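Monday, late afternoon, Gendham flat

Started slow today. Misaki had the keys and was stuck at the Adeleke office until after lunch, so I spent the morning going back over last week's takes on the laptop and making myself a list of what I wanted to do differently. It's a longer list than I'd like. Most of it comes down to one thing – I rush the first grasp. I've folded shirts all my life without thinking, and the moment I have a gripper in each hand I want to get to the folding part and be done with it, so I pinch too much cloth and then spend the next few seconds letting some of it go again. A policy trained on that is going to learn the fumble right along with the fold.

So the plan for the bedroom set was to go gently. Two hand-held grippers, one person holding both, garment laid out on the bed, and a full stop after each grasp before lifting. Misaki suggested counting to two under your breath and I have to say it helped me a lot, though I caught myself counting out loud by the end (sorry to the neighbors).

We did whites first. I'd been putting those off ever since Marius warned me that pale fabric gave him trouble at Grumardale, where all the bedding was pale too and the edges of the cloth were terribly hard to find afterward when he was marking keyframes. The teal sheet is much kinder.

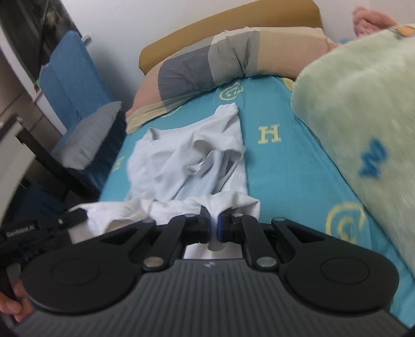 The thing I keep relearning is that the two hands have different jobs. The left one should take its corner and then mostly stay put, like a thumb on a ribbon while you tie the bow, and the right one does the traveling. When I move both at once the cloth goes slack in the middle, the layers slide over each other and I lose track of which edge I meant to bring across. Misaki is much better at this than I am. She says she learned it from folding fitted sheets with her mother, and I believe her, because her takes look calm from start to finish and mine look like somebody wrestling a goose.

Count at the end of the day: 53 takes kept, 3 thrown out. Two of the bad ones were mine (closed on the sheet as well as the garment, dragged everything sideways). The other was a tracking dropout on the left gripper, no idea why yet. That brings the folding total to 1551 across all the homes, Eltholm included.

Also tried 20 minutes of starting from a crumpled pile on purpose. Much harder, and I'd like to talk it over with Marius before we do more, as we never agreed on what counts as "flat enough to begin." I was stopping when it felt right, Misaki was stopping when both shoulders were showing, and those are very different takes!

For next time: recalibrate the left gripper before leaving the office, bring the spare finger pads, write down the starting rule and both stick to it. Misaki wants to swap halfway through so we each do whites and darks. Fine by me, my wrists could use the break.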